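Accueil Cuisine Rangement Atelier Nous écrire

Le petit placard bas : bouteilles, portes et autocollants

Dans un placard bas, on range souvent trop de choses et on ne voit plus le fond. Je propose de sortir tout, de passer une éponge bien essorée sur les tablettes et de laisser les portes ouvertes jusqu'au séchage complet.

Les bouteilles vont sur la tablette du bas, toujours debout, le bouchon bien serré. Je laisse entre elles la largeur de deux doigts : la main peut passer et on ne renverse pas la voisine. Les produits d'entretien ne restent pas à cette hauteur s'il y a des enfants dans la maison. Et si vous avez transvasé un liquide, écrivez le nom sur la bouteille le même jour, car un liquide clair ressemble à tous les autres.

Pour les portes, contrôlez les charnières deux fois par an. Un quart de tour suffit presque toujours. N'utilisez pas la visseuse – le panneau s'abîme vite et la vis ne tient plus.

Les autocollants demandent un peu de patience. Chauffez avec le sèche-cheveux, à température moyenne, puis soulevez un coin avec une vieille carte en plastique. Pour la colle qui reste, Mariann Fülöp met quelques gouttes d'huile de cuisine, attend 7 minutes et lave à l'eau savonneuse. Essayez d'abord à l'intérieur de la porte. Sur un placard blanc, la peinture peut être plus claire sous l'autocollant, et cela ne part pas avec l'huile.

Si vous préférez garder les images, frottez autour avec un chiffon doux, du centre vers le bord.
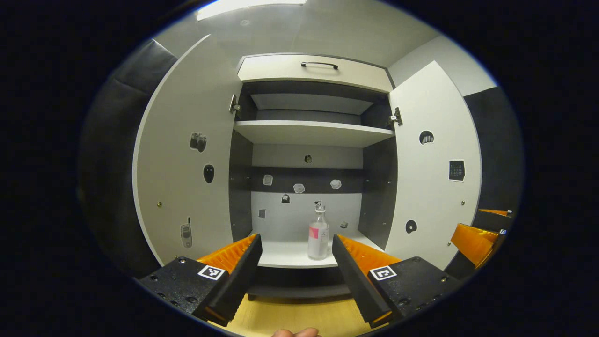
Équipe Maison et Rangement – Atelier Jarholm

Placard blanc à deux portes avec autocollants, une bouteille transparente sur la tablette du bas.

Dernière mise à jour : septembre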